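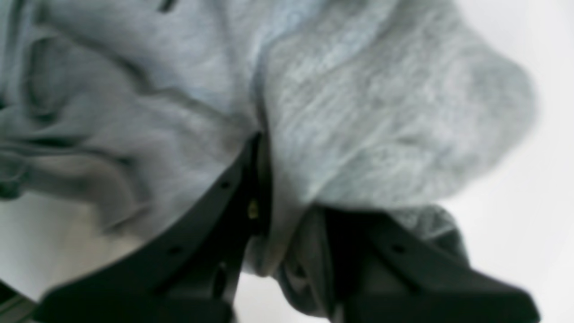 Grey fleece between the two fingers, seen from the wrist camera.

The folding arm at Goseo

Last updated: April

Many members have asked what Radoslava Mikuš and I are doing at the white table in the evenings, so I was asked to write it down for the newsletter. We are building a small robot arm which should learn to fold clothes. It cannot do it yet. At the moment it can take hold of a garment and lift it, sometimes, and I would like to tell how we came to this point.

The arm itself comes from a kit with the name Zerkent. Radoslava bought it second-hand from a man in Genmont, and it arrived in two shoe boxes with one motor missing and no manual. The first month went to the joints. One of them had so much play that the hand moved by the width of a thumb when the arm was standing still, and we took it apart three times before we saw that a bearing was put in from the wrong side. After this the arm became much calmer. We have left the old cable in place, although it is too short and must be guided with a clip at the elbow.

I am responsible for the gripper. The first pair of fingers was made for small hard blocks, and with blocks it was very good. With cloth it was useless, the tips slid over the surface and closed on nothing. The fingers we have now are black, broad at the base and narrow at the end, with small round holes so that other tips can be screwed on later. If you look from close, you find also one small screw of brass colour near the place where the cloth is held. It is the screw I check before every session, as it becomes loose from the vibration and then the grip is weak on one side.

For the cloth we began with tea towels and we thought that a thicker thing would be more difficult. It was the opposite. A tea towel lies flat and gives the fingers no place to enter, while grey fleece makes folds by itself and there is nearly always some ridge to take. The difficulty comes after. When the fleece is gathered into one lump, the seam disappears inside and the program does not know any more which part is sleeve and which part is body. I must say that I do not always know it either when I look at the camera picture. 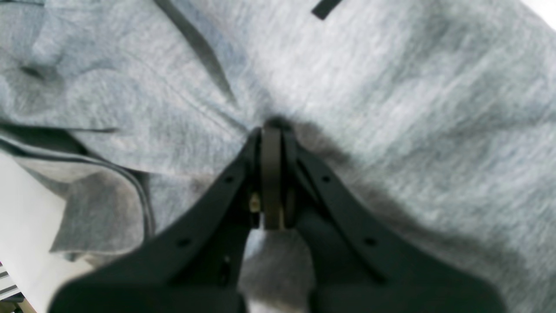 We control the arm by hand for now, with a second, smaller arm which the person moves and the big one copies. Every attempt is saved together with the pictures from the wrist. Until now we have 224 attempts, and we want to reach 400 before we start the training on the computer in the back office. One attempt takes perhaps the time you need to drink half a cup of tea, but the garment has to be thrown down again in a new way each time, and this is the part which makes people tired. Radoslava can do it for a whole evening. I begin to throw it always in the same manner after half an hour, and she notices it in the recordings.

The light was another problem. The lamps over the table are strong and the table top is white, so in the pictures the background is almost burnt out and only the garment has detail. We tried a darker cloth under it, but then the fingers and the cloth became hard to separate for the program – black on dark – and we went back to the white. The pictures are also a bit soft when the hand moves quickly. We have decided to drive slower near the table, and to accept the rest.

What we are looking for now:

Old clothes of one colour, washed, without zips. Children's sizes are the best, the arm does not reach very far.

Somebody who understands motor drivers better than we do. The shoulder motor makes a high noise when it holds a heavy thing up, and we have different opinions about the cause.

People who would like to control the arm for an evening. You do not need any experience, and it is good for the training if different hands do it. We have room for 5 persons in one evening, not more, otherwise everybody is only waiting.

We are at the table from 18.30, in the room on the Zúñiga street side, number 14 on the key board. Please do not move the tape marks on the table, they show where the base of the arm must stand. If the arm is switched on and we are not beside it, please call one of us before you touch it.

Ákos Bozsik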